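A lending room for household storage opened in April at the Sarmiento community hall, with baskets, crates and boxes that residents can borrow free of charge while they sort out a cupboard or prepare to move.

The stock comes from Grollex, a local homeware shop that closed its town branch last year. Sandrine Le Goff, who runs the room, said most of the requests so far had been for plastic baskets – they are light and easy to wipe down.

Items can be kept for 13 days and renewed once. The hall has spent 3,000 euros on shelving and a long sorting table. 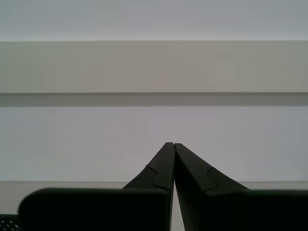
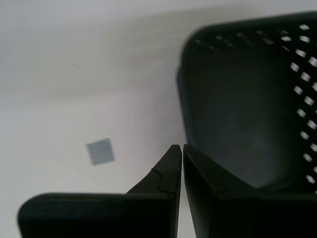

A dark plastic basket on a pale surface (second photo).

Borrowers need to show proof of address on their first visit. Hammad Kazmi, who lives nearby, took home two crates for his daughter's winter clothes and said he would be back for more. The room opens at 10 in the morning, and returns can be left at the side door after hours.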